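Pre-purchase inspection checklist: gear assembly cell, Briltberg site
Completed 2019-12-05. For the January equipment budget.

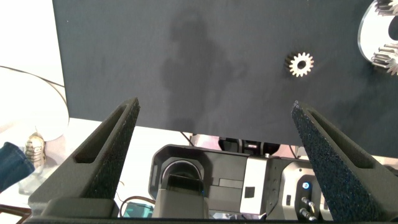 The budget request covers a second arm, two sets of gripper fingers, a replacement work board and the cable management that should have been bought the first time. Each item was checked on the existing cell before a figure was put against it. Results are marked OK, Action or Hold. Hold means no money is to be committed until the comment has been cleared.

1. Work board
Surface flat, no lifting at the corners: OK
Surface free from marks that affect vision: Action
Comment: Scuffs and light specks on the dark surface. They do no harm to the gears but the vision software sometimes reports them as parts. A new board is cheap and should be ordered whatever happens with the rest of this list. Ask for the same charcoal grey. A lighter board was tried in the spring and the small spur gear was much harder to find on it.

2. Lighting
Even light over the pick area: Action
Comment: Anyone standing by the cell can throw a shadow across the board. Bright metal parts also give strong highlights. Price two diffused lamps and a fixed screen. Allow 616 for the pair, fitted. The screen can be made on site.

3. Gripper fingers
Gripping faces intact and firmly attached: OK
Tips meet evenly when closed: OK
Spare set in stores: Action
Comment: Trurex lists the textured pads separately from the fingers, so we need not replace a whole finger when a pad wears. Buy one spare set of fingers and four sets of pads. The pads on the present arm were changed in the summer and we have no record of the hours run. Start a log with the new set.

4. Cables and connectors
Cables clear of the arm's path: Action
Cables clear of walkways: Action
Connectors tight, no bare conductor: OK
Comment: Loose cables on and near the work surface are to be clipped or run in trunking before a second arm is powered up. This was raised at the last inspection. Trunking and clips come out of maintenance, not out of the equipment budget.

5. Access and guarding
Marked standing line on the floor: Action
Emergency stop within reach of the operator: OK
Emergency stop tested: OK
Comment: The present stop cuts one arm only. With two arms sharing a board, both must stop on either button. Cotatari quoted 2,000 for a linked stop circuit including the test certificate. Do not accept a quote for the arm that leaves this out.

6. Second arm
Reach covers the whole board: OK
Mounting surface rated for the load: Hold
Spare parts held in this country: Hold
Comment: Two quotes are in. Pană is at 3,734 with delivery and one day of set-up. The Trurex refurbished unit is at 3,000, set-up extra, and the warranty is shorter. The difference will probably disappear once set-up is added. No order until the load rating is in writing – the figure on the old drawing is for the previous table.

7. Parts for trials
Gears clean and free from burrs: OK
Enough gears for repeat trials: Action
Comment: Small spur gears go missing. Order a bag of them with the board and keep a tray for them at the cell.

8. Paperwork
Risk assessment covers two arms: Hold
Operator training record up to date: OK
Comment: The current assessment was written for a single arm and says so on its first page. Revised draft to be attached to the order form.

Items that can be ordered now: board, pads, spare fingers, lamps, gears.
Items waiting: second arm, linked stop circuit (order together).
Next inspection: before the second arm is switched on for the first time.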